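Vester Community Darkroom and Photo School
Progress report to the Sokow Fund
May 20, 2024

Thank you, first of all, for your patience with us over the winter, and for the kind note that came with the second payment. We pinned it up by the sink and it has cheered up a good many rainy evenings.

The beginners' course is now well under way. We had hoped to fill 30 places and we did, with a short waiting list besides, and people have taken to manual exposure far more happily than we feared. The session on metering for snow and dark clothing went so well that we ran it twice!
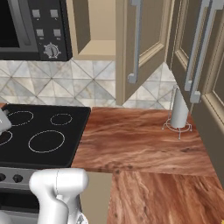

Microwave and open upper cabinets, computer rendering.

Of the $2000 set aside for equipment, most has gone on the secondhand enlarger from Trundine and on tripods, which do take a beating when they are passed from hand to hand all evening. The enlarger needed a new lens board, and we lost 3 weeks waiting for the part, so the printing classes started later than we told you they would. We are sorry about that. They will run on into August to make up the time, at no extra cost to the fund.

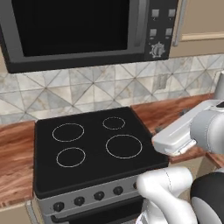 The lending shelf has been the nicest surprise of the year. Members can borrow a camera body and one lens for a weekend, and the two older film cameras are hardly ever in. One of them came back with a sticky shutter and is now with the Vučkević repair shop, who have quoted us a very fair price.

What we still have to do is the portrait lighting course. The softboxes are here, but we would like one more pair of stands before we let a full class loose with them, and we will write to you separately about moving a little money over from the paper budget. Receipts are attached, and you are very welcome to drop in on any class night.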